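Robot club tips: setting up a bench for folding and packing clothes

These notes come from the Otley club, where the students have spent the year teaching a pair of small arms to handle laundry. Most of them apply to any soft-goods project.

Fix the arms first. Ours share one rail, held along the edge of the table. Tighten every screw on the rail before a session and again at the end. An arm that has shifted by 6 mm will miss a collar every time.

Choose clothes with some contrast. Dark garments stacked on dark garments are hard for the camera to tell apart, and they are hard for students too when they go back over the recordings. Nazanin Arabzadeh keeps a mixed pile with plain, checked and pale things in it.

Use a clear bin. You can see the stacks through the walls without leaning over the arms. Two columns of folded clothes are enough for beginners.

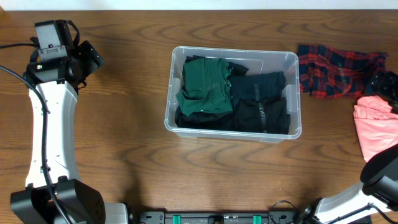
How often should the clothes be washed?

Every 9 sessions is enough for us. Skip the fabric softener, which makes cotton slide out of the grippers.

Keep cables slack but short. Leave a loop at each joint so that the arm can reach full stretch, then tape down the rest. Arnulfo Ospina uses cloth tape – it peels off varnish without leaving a mark.

Wipe the gripper pads with a damp cloth when they collect lint. Let them dry before switching on.

Write down every failed grasp. The students in the Rostami cup team logged 111 of them before April and found that most were on sleeves. They now fold sleeves in first.

Label the spare screws by joint and keep them in a lidded tub. Jam jars are fine, but they roll.

One student drives, one watches the power switch. Swap over when the bin is full.

Last updated 09/12/2019 by Farah Pasaribu. Spare tape and pads are in the Stindness cupboard, second shelf.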